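Forum > Mobile platforms > Bevine rovers > Setup and maintenance

Thread: Front camera soft after mast pad replacement

gravelbin
The unit is a Bevine wheeled base with the short mast and the stock Trumotico front camera. It has 3,008 hours on it. In October I replaced the rubber isolation pads under the mast plate because the old ones had gone hard and one had split. Same part number from the dealer in Lokedport. Since the swap the forward view is soft whenever the base is rolling. Standing still in the shop, the target chart is sharp out to the corners.

Done so far:
Mast plate screws at 4 Nm, crosswise, per the sheet.
Lens cover off, cleaned both sides, refitted.
Firmware unchanged from before the work.
Tire pressures even left to right.

Exposure is on auto. Route is old paving and patched asphalt, low speed. Localization still holds but the feature count drops on the rough parts, and twice it has stopped and asked for help. Before I pull the mast again I would like a second opinion.

tallow_ridge
Auto exposure. Under a gray sky between buildings it will open up the shutter time as far as you let it. Set a ceiling and try again. The pads are a coincidence.

gravelbin
The same route was fine on the old pads with the same auto setting, also under cloud. I don't rule it out, but the only thing that changed is the pads.

Fitzgerald Mahmoud
Post full-size images from the front camera with nothing cropped. Include the bottom edge. I want to see how much of the shell is in view.

gravelbin
Both from the Quintanilla route, full height, no sharpening. 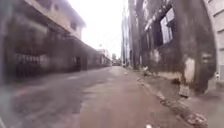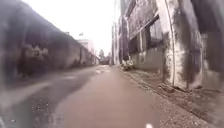 Post last edited by gravelbin, December 15, 2025

The white spot at the bottom edge, slightly right of center in both, is what I take to be the front shell. I don't remember it being in view before the swap. I have no old images from that camera to compare, the log drive was wiped at service.

tallow_ridge
In the second one the left and right edges are worse than the rest. Near objects at the sides move fastest across the image when you drive forward. That is plain motion blur from a long exposure. A loose mast would smear the far end of the lane as much as the wall beside you.

Fitzgerald Mahmoud
Partly agree. Forward travel does give you blur that grows toward the sides, and there is some of that. But the first one is smeared throughout, and the small vehicle at the far end of the street should hardly move at all between start and end of exposure if only forward travel were involved. It is a dark box with no detail. Something is rotating the camera, even if only by a little. Pitch, most likely.

The shell in view is the more useful clue. If you are right that it was not there before, the camera is pointing lower or has moved. New pads that are too soft will let the mast sag forward, and they will also let it nod. One fault, two symptoms.

tallow_ridge
Or the camera was put back a hair low in its bracket. The bracket has slots.

gravelbin
I did not loosen the bracket. I can't swear that the previous tech left it where the factory had it.

m_ossler
We run the same base with a heavier camera. There are two pad hardnesses under that one part number, depending on the batch. The hard one has a molded ring on the underside. The soft one is smooth. The dealer can't tell from the bag. Ours were marked 70 on the edge, tiny raised digits, and a smooth set with no marking turned up later in the same bin. The unmarked set made our mast nod on every joint in the pavement.

gravelbin
Mine are smooth. I can see one edge without pulling the plate and there is no number on it.

Fitzgerald Mahmoud
Then check this before ordering anything:

Park on level floor. Digital level on the mast plate, then on the chassis deck. Write down both.
Put a finger on top of the mast and push forward lightly, let go, watch the reading. It should return to the same value.
Put a straightedge across the camera bracket and compare it to the plate. That answers the slot question.
Check the front and rear pads for different squeeze height with a feeler gauge.

Don't add torque to cure it. Four newton meters is already the limit for that insert, and squeezing a soft pad flat just turns it into a hard pad with no travel. You will get wheel chatter straight into the lens.

tallow_ridge
While he's doing that, cap the exposure at 7 ms anyway. It costs nothing and it separates the two causes. If the blur goes away with a short shutter you can leave the mast alone.

Fitzgerald Mahmoud
It separates nothing. A short shutter freezes nodding and travel alike. You'd have a cleaner picture from a mast that is still moving, and the extrinsics would still be wrong by however far it leans. Cap it if you like, but keep the two jobs apart in the notes.

tallow_ridge
Fair on the extrinsics. I'd still ship it with the cap. Gain noise is easier on the feature tracker than smear is.

m_ossler
Depends on the surface. On smooth damp-looking pavement like the lane in the second picture there isn't much texture to track to begin with, and noise fills it with junk corners. The walls carry you there. The rubble strip on the right helps too. We mask the ground directly ahead and let the sides do the work.

gravelbin
Does your mask include the shell?

m_ossler
Yes, a low band across the whole bottom. A fixed bright spot in the corner of the tracker's eye counts as a feature that never moves, and the filter then argues with the wheels. Mask it even if you fix the pads.

gravelbin
Measurements. Mast plate leans forward relative to the deck and does not come back to the same reading after a push. Bracket is parallel to the plate, so the slots are fine. Front pads are squeezed more than the rear. I asked Lokedport for the marked ones and told them to read the edge before bagging them.

Band mask is in. Exposure cap is in as a separate change with its own line in the log. I will redo the camera to base calibration once the new pads have sat under load overnight.

tallow_ridge
I concede the pads. Leave the cap on.

Fitzgerald Mahmoud
Let the pads sit, retorque once, then calibrate. If you calibrate first you will be doing it again next week. And save some images to a drive that isn't wiped at service.

gravelbin
Understood. Folder made.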